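3.2 Sweeping a tabletop

Light debris behaves differently on a table than on a floor. We looked at two kinds: cut foam, and soft pale scraps of similar size. The end point was a pink tray at the left of the table.

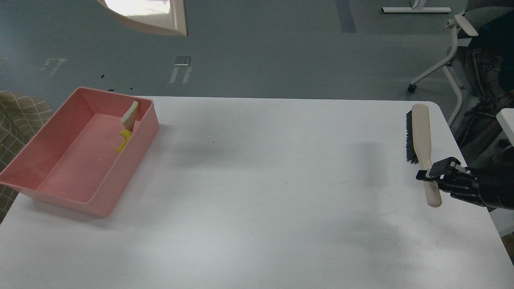

Olmedo objects that a tray this wide hides small errors, and would prefer a cup. We kept the tray – a cup tips too easily when the pan is emptied.

The dustpan lies flat, handle to the left and scoop facing right, with the pieces near its dark front lip. The brush is further right, bristles toward the far edge.
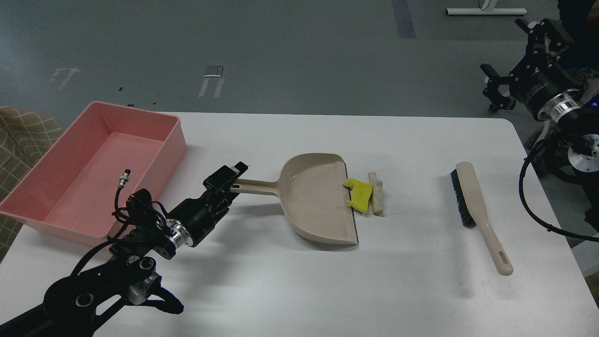
Morum Papers in Household Work 27(2), p. 20

The lip matters more than the bristles. A foam piece with a notched outline can catch on it, and a harder stroke tends to push the whole pan. Holding the pan by the end of its handle gives reach but leaves the lip free to lift.

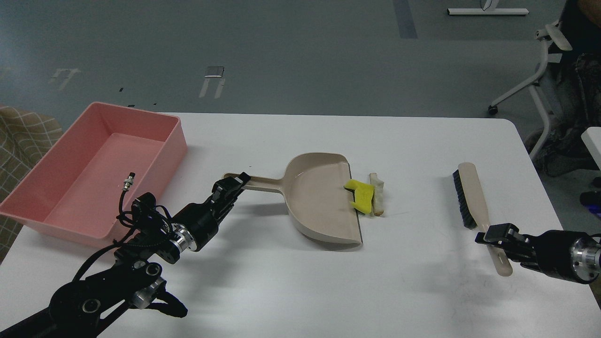 Should the pan be tilted during the stroke? Only slightly, and only after the first piece has crossed the lip.

Short strokes are treated in Section 3.3.

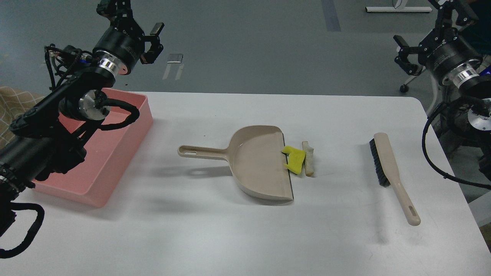 Figure 2. Dustpan, brush and tray on the white table, with the yellow foam piece at the lip of the pan.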